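Ticket: Wondo handheld / pose tracking
Title: right gripper pose jumps when cabinet door opens, policy trained on it yanks
Status: open, waiting on rerun
Component: marker tracking, replay filter
Site: Damstead

Problem
Door-opening set from Damstead trains fine, loss looks normal, then rollout on the Karnow arm goes bad at the same spot every time. Reaches, gets hold of the door edge, starts the pull, then a hard jerk sideways. Grip lost. Drawer tasks from the same site don't do it.

Expected: smooth arc following the hinge.
Got: straight pull, jerk, stop.

Log

09:10
Pulled 100 door demos from the March batch. Replayed right-hand trajectories only. 33 have a position jump in the pull phase. Left hand clean in all of them. So it's in the data, not the policy. Closing the sub-ticket about learning rate.

09:40
Checked time sync first becuase that was the cause last time. Offset between head camera and gripper encoders is fine, constant within each session. Not it.

10:05
Plotted jump against wrist yaw. Clear pattern. Jump comes when the cube on the right gripper turns past the point where the solver drops from three faces to one. With one face the square marker has two possible poses and the solver picks the wrong one for a few frames. Then flips back. Classic flip, should have looked there sooner.

10:20
Why doors and not drawers: on a drawer the hand goes straight back and the cube keeps its angle. On a hinged door the wrist follows the arc. Low cabinets are worse, operator is sitting or squatting and looking down steeply, so the top face gets most of the view and the side faces go thin.

10:50
Tried the Aerts smoothing filter with default settings. Made it worse. It averages the bad frames into the good ones, so you get a nice smooth curve through a place the hand never was. That's exactly what the policy learned, I think. Explains the straight pull before the jerk.

Do NOT turn smoothing back on for this set until the flip is handled upstream.

11:30
Wrote a quick check instead. For each frame keep both candidate poses, pick the one closest to the last good pose, and throw it out if it's past the speed limit. Gap filled from the gripper IMU, max 11 frames. Longer than that, demo gets cut at the gap and marked partial.

Result on the 33 bad demos: 3 still jump. All 3 have the cube hidden by the operator's own forearm, nothing to solve from. Dropped them by hand. The rest replay clean and the arc fits a hinge.

12:15
Looked through the raw head-camera views to make sure the new poses agree with what the hands are doing. They do, on the ones I opened. Bathroom vanity view is a good reference for the geometry, use it when checking cube visibility.
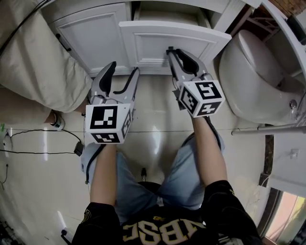 Vanity door task, head camera. Right gripper tips at the lower edge of the open door.

12:30
Side note for whoever does the next collection, the marker faces need to stay readable for the whole pull and not only at the grasp. Ask operators to pause once with the door open. Gives the solver a fixed pose to lock to at the end, and we can run the check backwards from there as well as fowards.

13:05
Retrain started on the cleaned set. Same seed, same config, smoothing off. Comparing against the old checkpoint on the same door, same start poses.

To do
- rollout on Karnow when training is done
- run the two-candidate check over the drawer set too, just to be sure it changes nothing
- move speed limit out of the script and into the config, it's hardcoded right now
- partial demos: loader still treats them as full length, needs a fix before anybody uses them

Leaving open till the rollout numbers are in.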